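The arm on the kitchen worktop, week three

26 September 2018

Filed under: things I have bought, things I have bolted to other things

I said in the last post that I would write up the Westadier kit once I'd stopped being cross with it. I am still a bit cross with it, but the trial period runs out shortly and I have to decide whether to keep it, so you are getting the review anyway.

For those who missed the earlier grumbling: Westadier sell a small desktop robot arm with a gripper, a camera that clips to the side, a box of cables and access to a thing they call the practice library. The library is a set of little jobs you teach the arm to do. You move it through the job a number of times, it records what you did, it goes away and thinks, and then it has a go by itself. Press a button. Pick up a cloth. Put the toy in the other place. They are the sort of jobs you would give a toddler to keep it out of the cutlery drawer.

Mine came by way of Cornero, who handle the orders and were perfectly pleasant about the fact that the first parcel had no power lead in it. The second parcel had two. I have offered to send one back and they have not replied, so I now own a spare.

Putting it together

The booklet says an evening. It took me two and a bit, and the bit was mostly spent looking for a screw that was in my sleeve. The booklet has 58 pages, of which the first 17 are safety notes in assorted languages, and the drawings are lovely to look at if you don't need to learn anything from them. Step 10 asks you to route the main cable "naturally". I have routed it in every way that nature allows and it still wants to be a rainbow.

Mahmoud Radwan, who has had the same kit since the spring and left a long comment under my last post, told me to leave far more slack than looks decent. He was right. Pull the cable in tidy and the wrist tugs against it whenever it turns, and the arm then learns the tug along with everything else. So it flaps about over the work like washing. You get used to it.

Setting up the software was less painful than I'd expected. It found the arm, it found the camera, and it asked me to name the workspace. I called it Kitchen, because the desk wobbles and the kitchen doesn't. This has had consequences for the washing-up.

The buttons

Most of my three weeks has gone on the button set. It's an add-on, made by a firm called Avotiņš and sold through the same shop, and you get three chunky round push buttons in different colours. The idea is that you ask for a colour and the arm goes and presses that one and leaves the others alone. I thought this would take me an afternoon and that I would then move on to something impressive.

Pressing a button is easy if you know where it is. My first lot of recordings all had the buttons in the same places, and the arm became very good at pressing those three bits of tray. Then I moved the orange one over by the width of my hand and it came down, with great confidence, on nothing at all. Held it there, too. Very firm with that patch of plastic.

So you shuffle them about between goes. You turn the tray. You leave other stuff lying on it, a cloth or a toy, so that it doesn't get upset the first time the world is untidy. The guide calls this "varied conditions" and I call it my kitchen. Iman Amrani came round to borrow the good ladder, watched me rearrange three buttons and a rag for a quarter of an hour, and asked if I was all right.

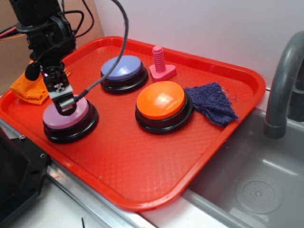 Going for the pink one. Tray by the sink, tap standing by.

I should say what it's like when it goes well, since I've been moaning. It comes down slowly, slower than you would, and there's a small pause just over the button that I have grown fond of. Then the fingertip goes down, the click comes, and off it goes back up. I have pressed a great many buttons in my life without feeling anything. I gave a small cheer at this one, alone, in socks.

By the end of the second week it was choosing the right colour nearly every time in the mornings. In the late afternoon it began to mix up pink and blue, which in fairness are both on the pale side and so am I by then. I put a lamp on and it got better. The guide has one line on lighting and it says lighting should be "suitable".

What I don't like

The gripper fingers are small and hard. For a button that's fine. For anything that slides, you need the rubber tips, and the rubber tips are extra. I find this cheeky. It's like selling a car and asking whether sir would care for tyres.

The noise is all right until it isn't. There's a whine from the shoulder when it holds still for a while with the arm out, and it's pitched exactly where the radio is trying to be.

And the practice library is thinner than the website lets on. There are 7 jobs in the basic plan, and two of those are the same job with a different cup. You can make your own, of course, and that's what I'd end up doing, but then I'm not sure what the monthly fee is buying me. I wrote to ask. The answer was friendly and contained the word "journey".

What I do like

It's properly made. Nothing has come loose apart from things I did up myself. When I drove the wrist into the worktop (my fault, wrong mode, tea in other hand) it stopped at once and sulked until I pressed reset, and no harm done to either party.

The recording part is good, better than on the Arport arm I borrowed last year, which lost its place if you so much as breathed on the table. On this one you can throw away a bad go with one key, and you will want to, because you'll sneeze, or the phone will ring, or you'll reach for pink when you meant orange. The replay is handy as well. I've learned that I dither a lot before I press things.

Mahmoud says the cloth-folding job is where it gets interesting and that he gave up on it in June. I've got a pile of old cloths ready.

Keeping it?

Probably, on the cheaper plan, and without the rubber tips until I crack and buy them. If you want something that does a useful chore, get a timer switch. If you don't mind spending your evenings moving three buttons around a tray so that a machine can find them again, I can recommend it, and I can also let you have a power lead.

Next time: cloths, or an account of why there are no cloths. Iman still has the ladder.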